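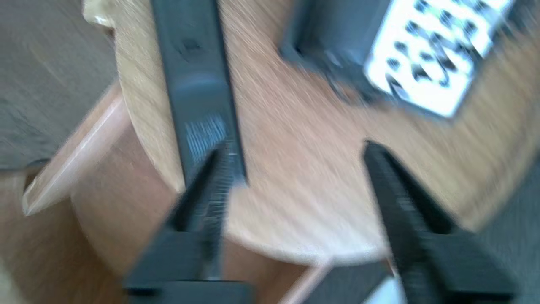 Bennani writes that the handset paired first time but lost the blind after a power cut, and asks whether the whole set-up has to be done again. It does not. Follow section 3 only.

3. Pairing the handset again (Imley roller blinds)

1. Switch the blind off at the wall. Wait 23 seconds, then switch it on.
2. Hold the pairing button on the motor head until the blind moves up and down once.
3. Press STOP on the handset within 3 seconds.
4. Press UP. If the blind goes down, hold UP and DOWN together until it jogs, then try again.
5. Repeat for each blind on the same channel.

Note: Top and bottom limits are kept in the motor and are not lost when the power goes off. Do not set them again unless the blind stops short of the sill.

Note: If the motor shows fault 307, the limits have been cleared. Go to section 4.

Caution: Keep hands and cords clear of the roller while the blind is moving.

Caution: Do not pair during a run. The motor may stop part way.

The motor is rated for 4,000 full runs. Spare motor heads are sold by Pleltgate.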